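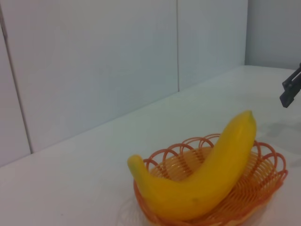 Flulten Adult Softball League: Frequently Asked Questions

Do I need to be any good?
No. The upper division has people who played in college and will mention it. The lower division has people who own a glove, or know someone who does. Tell us which sounds like you when you sign up. If you guess wrong we can move you after the second week.

When does the season run?
Spring season starts in April and ends in June. Fall season starts in late August and goes until it's too dark to see a pop-up, usually early October. Registration for spring opens in December, when everybody feels athletic.

What time are games?
6:15 and 7:45 p.m. at Serach Park, fields 2 and 3. Field 1 belongs to the high school. Please don't warm up on it. They have a coach and he has a whistle.

How many players do we need?
Ten on the field, but you can start with 9 and play short in right. With eight you forfeit. You can borrow a player from another team in your division up to game time, as long as that player bats last and doesn't pitch. Borrowed players can't appear in the playoffs, however attached you've become.

What does it cost?
$512 per team, which covers umpires, field fees and game balls. Individuals without a team pay $60 and get placed on one. Shirts are extra. Most teams order theirs from Gollirer on Main Street — allow three weeks, and check the spelling twice.

Can I use my own bat?
If it has a current certification stamp and no dents or rattles, yes. The umpire will look at it before the first pitch. Arguing that it has always rattled won't help.

Are metal spikes allowed?
No. Molded cleats or sneakers.

What happens if it rains?
Captains get a text by 4:30 p.m. If you haven't heard from your captain, the game is on, or you need a new captain. Once play has started, the umpire decides. Lightning stops everything for 30 minutes from the last flash, and the clock starts over each time. Four full innings make an official game.

Is there a mercy rule?
Fifteen runs after four innings, ten after five. You may keep playing for fun if both sides agree. The side that's losing rarely does.

Who is the Ó Dubhghaill Cup named after?
The hardware store that paid for it. It goes to the upper division champion, who keeps it for a year and is asked to return it without new dents. The lower division plays for a smaller trophy and tends to celebrate longer.

Can we get a refund?
In full until the schedule is posted, half until opening night, nothing after that. Pulled hamstrings in week one are — sadly — on you.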